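About Pristholm

Pristholm is a small newsletter and research shop that reads state and county tax measures so that people with jobs and families don't have to. We started with one sales tax ballot question and a bad photocopy of it. We now follow measures in 17 states, and the photocopies have improved.

Zachary Thibodeau, our founder, spent 10 years drafting revenue bills for legislators who rarely read them. He edits everything we publish and still can't pass a semicolon without wondering what it will cost somebody.
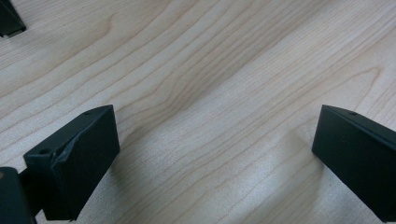

Property tax takes up most of our week. Every spring we go through assessment rules, exemptions and levy caps, and try to say in plain words who pays more and who pays less. A levy formula drawn as a chart tends to look like the grain in a pale wooden tabletop – wide loops on one side, then everything bunched together near the middle, right where most homeowners live. Our longest guide runs to 103 pages. We are sorry about that and are working on a shorter one for May.

We take no money from campaigns, parties or anyone with a stadium to build. Subscribers pay for the newsletter, and the county lookup tool, Osia, is free to use. Corrections go at the top of the next issue, in the same size type as the mistake.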